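Skanard Home Forum > Furniture Care > Wood

Topic: Oil or poly on a coffee table that gets used every day

tollgate_rd
I'm refinishing the top of a coffee table over the long weekend and can't decide between hardwax oil and wipe-on poly. The old finish is already sanded off. We eat at this table most nights and people don't use coasters. The last finish had white rings all over it by the second year.
I have a can of Martinelli hardwax oil in the garage, unopened. I'd have to buy the poly.

birchbark
Poly. You answered your own question when you said no coasters.

hank_o_wood
I disagree with that. Poly holds up fine until it gets scratched, and then you are sanding the whole top again. With oil you rub a little into the bad spot and go on with your day. I've had Martinelli on my own table for four years.

birchbark
And how many times have you re-oiled it in four years?

hank_o_wood
Every April. Takes less than an hour.

birchbark
So that's a yearly job. I put three coats of satin poly on mine and have not touched it.

quiltsandcats
What kind of wood is it? If it's pine, it will dent under either one. My sister has pine in Zullville and hers looks like the moon.

tollgate_rd
I think it's birch with a stain, but I bought it used so I can't swear to it. The stain came off with the sanding for the most part. There are a few dark patches near one end that go deeper.

marlow77
Dark patches that go deep are usually iron stains or old water. Oxalic acid will take them out. Wear gloves, rinse it well, and let it dry a full day before you put anything on top. If you skip this, oil will make them stand out more than poly will.

hank_o_wood
Agree with marlow on the oxalic acid. Do that first whichever way you go.

quiltsandcats
Does oil smell? We have a small place and I'd have to do it indoors.

hank_o_wood
For a couple of days. It isn't bad with a window open. Keep the rags outside, laid flat, until they're stiff. Oily rags in a pile can catch fire.

deskfan_lu
I'll put in a word for color. Everybody is talking about rings and scratches, but you'll be looking at this thing every day. A warm brown top looks good in a small living room, and it goes with a light blue sofa better than I would have guessed. I was set on gray before. Both pictures have the coffee table and the sofa.

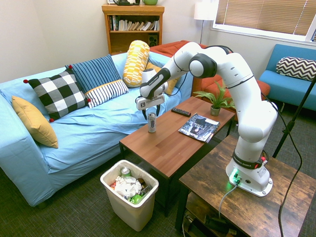
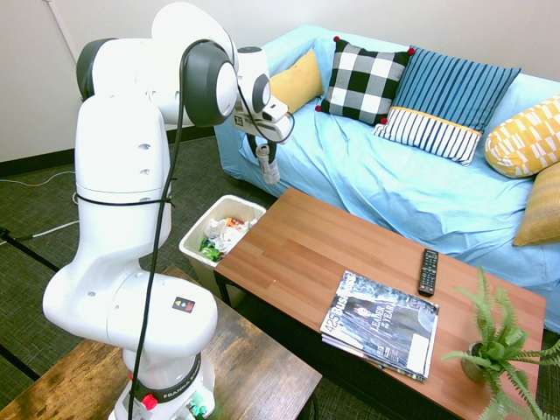

Gray looks cold next to blue once the sun goes down. If you still have the stain question open, go reddish and test it on the underside first. Let the test patch dry overnight before you judge it, it gets lighter.

birchbark
Stain under hardwax oil can be trouble, by the way. The oil needs bare wood to soak into. Another point for poly.

hank_o_wood
Martinelli sells the oil already tinted. No separate stain needed.

tollgate_rd
The can I have is clear. Is it okay to do one tinted coat and then clear over it?

hank_o_wood
Yes. That's how I would do it. Thin coats, and buff off everything that's sitting on the surface after 15 minutes or it stays sticky.

marlow77
Check the label on that. The time on mine was shorter. And stay away from hot mugs for 7 days — the can says dry in one, but dry and cured are different things.

birchbark
Clolwood has the satin poly on sale if you change your mind.

tollgate_rd
Going with oil, mostly since I already own it. Picked up the oxalic acid this afternoon. If it has rings by summer I'll come back and tell birchbark.

birchbark
I'll be here.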